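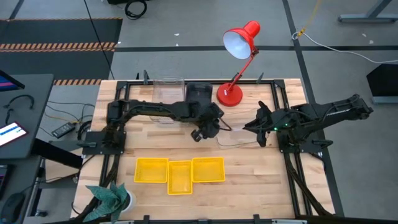
Waseck Withdraws "Self-Recovering" Claim for Two-Arm Bench Cell After Fault Review

Independent check finds restart feature hid a communication fault; owners asked to turn it off

2020-04-21

Waseck today withdrew the term "self-recovering" from all sales material for the Kurian two-arm bench cell and asked every owner to switch off the automatic restart feature until new control software has been installed. No injuries have been reported.

The decision follows a review by Gallance, a test house hired by Waseck after a customer, the parts packer Nomari, complained that one arm of its cell would stop in the middle of a sorting job and then start moving again without anyone pressing a button. Waseck's first reply to Nomari, sent last August, blamed a badly seated plug. The review does not support that reply.

Gallance ran 424 sorting cycles on a bench cell with both arms clamped to a wooden table and facing each other over a row of yellow baskets. The right arm lost contact with the controller 4 times. In each case the arm halted as designed. In each case the restart feature then cleared the fault, logged the event as a "brief pause" and sent the arm on to its next position. The left arm kept working throughout, on the assumption that its partner was where the plan said it should be.

"I was told this was a cable problem, so I went looking for a cable problem," said Kamala Kotian, who led the review for Gallance. "We changed the cables and the fault came back. What bothers me more is the log. A lost connection and a planned wait were written down with the same two words. Anyone reading it would think the machine was fine."

Kotian's report also questions the 140-millisecond limit that Waseck has quoted as the time within which both arms stop after a fault in either one. According to the report, that figure was measured with the arms unloaded and the restart feature off, a setup that no customer was advised to use. Gallance was unable to confirm it under normal settings, and Waseck has stopped quoting it.

Primo Barbieri, head of product safety at Waseck, accepted the findings but would not promise that the software update will settle the matter.

"We have a patch and it passes our tests. Our tests also passed the last version," Barbieri said. "I would ask customers to wait for the outside results before they turn anything back on. If a salesperson tells you otherwise, send me the email."

What owners should do now

Waseck has 324 cells of this type on its customer list. Owners are asked to take these steps:

Open the controller settings and set automatic restart to "off." The change must be made separately for each arm.

Keep hands out of the shared work area whenever either arm has power, including when both appear to be stopped.

After any unplanned stop, cut power to both arms before reaching in for a part, a basket or a dropped item.

Save the full event log and send it to Waseck support. Do not send the summary page, where the faults are listed as pauses.

Cells with automatic restart turned off may continue to run. Gallance notes that it tested the cell in that condition for a shorter period and regards the advice as a stopgap.

What is still not known

The cause of the dropped connection has not been found. Gallance has ruled out the arm cables and the power supply on the cell it tested, and is now looking at how the controller shares time between the two arms. It has made no finding on why only the right arm was affected.

Waseck will publish the second part of the report in full, including any results that count against the patch. No release date has been set for the update.

Press contact: Waseck Product Safety Office, attention Primo Barbieri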